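Subject: Re: [stovley-users] Attachment limits and thread index size
Date: August 2018

> After the February update the archive index on our Prakura host grew
> past 300 MB. Attachments are stored outside it, so I expected it to
> stay small. Is the preview text being indexed twice?

It is indexed twice if you kept the old config. The new parser writes a preview record for every MIME part, and the old `preview = inline` line tells it to write a second one into the thread table. Remove the line and rebuild.

I ran the rebuild on a test list with default settings. Inline images stay between the paragraphs as sent.

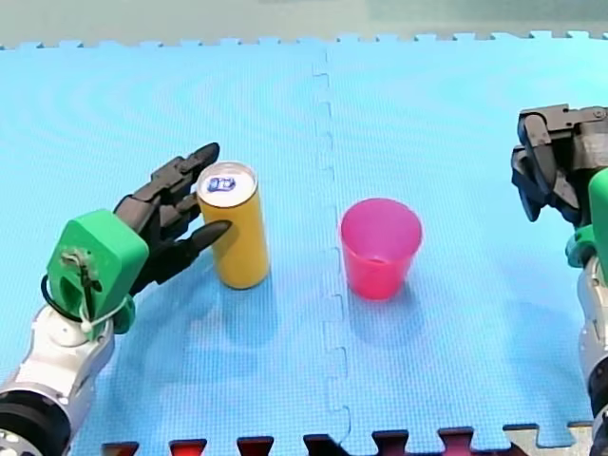
Does the rebuild have to be done offline?

Only the final swap does. The new index is built next to the old one, and the list can accept mail until `swap` is called. Our swap took 2 seconds.

Digest mode is a separate problem. Clestotitz splits a digest at 26 parts, and images count as parts. 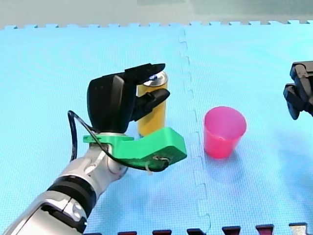
Thumbnail generation is controlled by `thumb_depth`, which defaults to 10. Lower values save space but flatten color before scaling. Compare the thumbnails before you settle on one: at 4, the bright green bracket in the image before this paragraph kept its outline, but the light blue mat went to bands. At 6 I saw no banding. Both values gave the same index size, so the setting affects only the thumbnail store.

If you change it, clear the store first. The program does not check

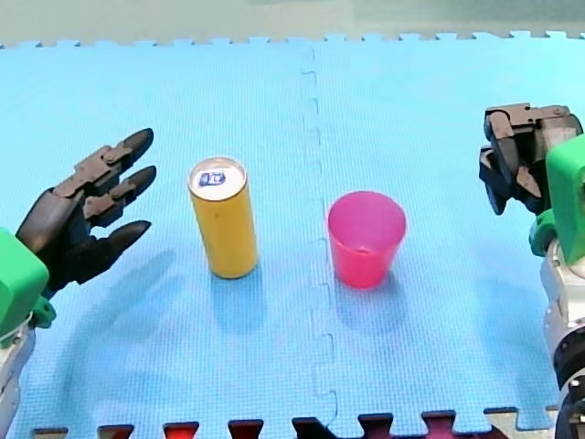
whether an existing thumbnail was made with the current depth, and it will serve the old one until the message expires. The command is:

 stovley-admin thumbs --purge --list NAME

Run it as the list user. Run as root, it leaves files the web process can't read, and the archive shows blank boxes.

Ardeleanu takes the first line after an image as its caption, provided the line is under 80 characters.
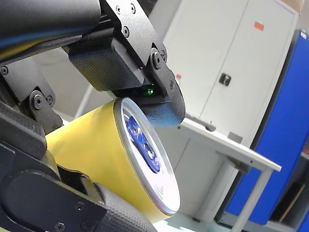

*Yellow can held in a black gripper*

Captions go into the search index once, with or without the old config line. I have not tested right-to-left text or captions in nested replies.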